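Handheld microphone

A handheld microphone is a microphone built to be held close to the mouth while speaking or singing. It is used on stage, in classrooms, in interviews and at public meetings. Most models have a slim handle and a rounded mesh head, which shields the capsule inside from knocks and breath noise. 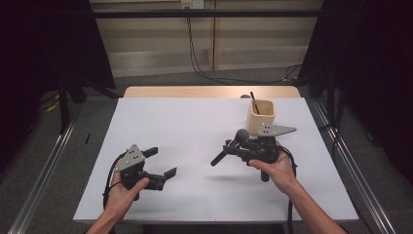
Handling and noise

The capsule picks up vibration as well as sound. Rubbing the handle or setting the microphone down on a bare tabletop can produce a thump in the loudspeakers. Speakers are usually told to hold the handle, leave the mesh uncovered and switch off before putting the microphone down. Cupping the head changes the tone and can cause feedback.

Storage

Microphones are commonly kept in padded cases or cloth pouches. In her handbook for school halls, Giuliana Sánchez recommends wiping the mesh after each use and removing batteries from wireless models left idle for 2 months or more.

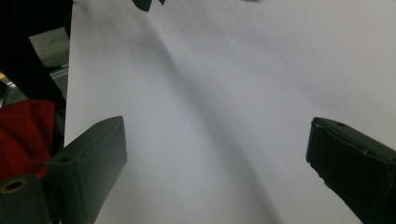 Paper is a frequent source of unwanted sound at a lectern. Turning a page close to the head gives a sharp crackle, and larger sheets are harder to keep quiet. A big white sheet that bows, with a soft shadow along the bulge, does not lie fully flat and may rustle when touched. Stiff cards are often used for notes instead.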